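Home | Tickets | Knowledge Base | Release Notes | Contact
3 min read

Keverex Cell Software Support
Ticket: Memory module insertion planner aborts before approach
Product: Hullura Motion and Perception Suite
Site: Delorme server rework line, Fludham
Reported by: Thierry Bouvier
Assigned to: Armelle Guillot
Severity: High
Status: Resolved, monitoring

Summary of the problem

Following the September update of the perception package, the insertion task fails during planning. The slot detector reports success, but the planner then rejects every grasp-to-insert path and returns the message "target axis outside tolerance." The arm does not leave its standby pose above the board. The site reports that 70 of the last 200 planning requests ended in this way. No fault is raised by the gripper controller or the force sensor.

Steps already taken by the site

The operator restarted the perception service, reloaded the board model and repeated the hand-eye calibration. Calibration residuals were within limits each time. The site then restored the previous motion package and kept the new perception package. The fault remained, which places the cause upstream of the planner.

Initial review (A. Guillot)

The logs show that the slot detector fits one line to each memory slot and then averages the line directions to obtain the insertion axis. In the failed requests, one of the fitted lines differs from the others by more than 5 degrees. The planner is therefore correct to refuse the target. The site was asked to supply the wrist camera view from the inspection pose together with the detector overlay.
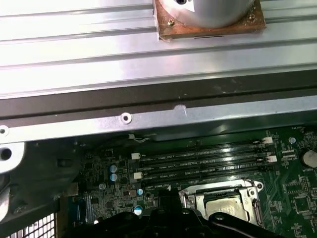 Attachment 1. Wrist camera view over the board. Memory slots empty, processor in its socket.

The slots are clearly resolved in this view, and the "DIMM CPU1" text can be read along them. The overlay supplied with the attachment, however, shows one of the fitted lines on the long sheet-metal rail beyond the board. The rail runs at a different angle from the slots. It is a long, straight, bright feature, and the new edge filter scores it higher than the slot edges.

Cause

The updated package widened the default search region so that larger boards could be handled without a custom model. On this chassis, the wider region extends past the board and takes in the rail and part of the ribbed aluminum panel behind it. The previous release limited the search to the board outline – a limit that was removed when the default was changed.

Workaround

1. Open the board model and set the search region to "board outline."
2. Enable the label check, so that a line is accepted only if slot text is found beside it.
3. Set the maximum angle spread between lines to 3 degrees.
4. Save the model and restart the perception service. A restart of the motion package is not required.

Site response (T. Bouvier)

The settings were applied before the Sunday shift. The site ran 200 planning requests against the same chassis type and recorded no axis rejections. Cycle time is unchanged. The site asks whether the label check will affect boards on which the slot text is printed in a different place.

Reply (A. Guillot)

The label check reads its text position from the board model. Boards with a different layout will need that field to be completed before the check is enabled – otherwise valid slots may be discarded. A request to restore the outline limit as the default has been passed to the perception team. This ticket will stay open for monitoring until the corrected package has been installed at Fludham.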